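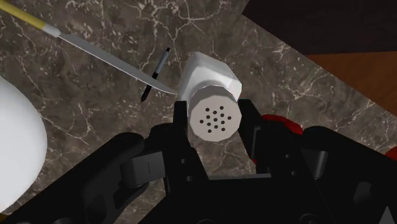 Marble countertop with a knife and a white salt shaker.

Minutes, residents' kitchen group, Gatlow House, June

Present: Imke Kettler (chair), Procházka, Aretti, Lorkumham. The meeting was opened at 16:00.

1. The minutes of the last meeting were approved with two corrections.
2. Oven repair. The offer is for 2,000 crowns. Agreed, 4 votes for.
3. Cleaning list. Aretti asks that the weeks are changed between the floors. Imke will write a new list.
4. Fridge shelves. No decision was made, we continue next time.

Minutes taken by Procházka.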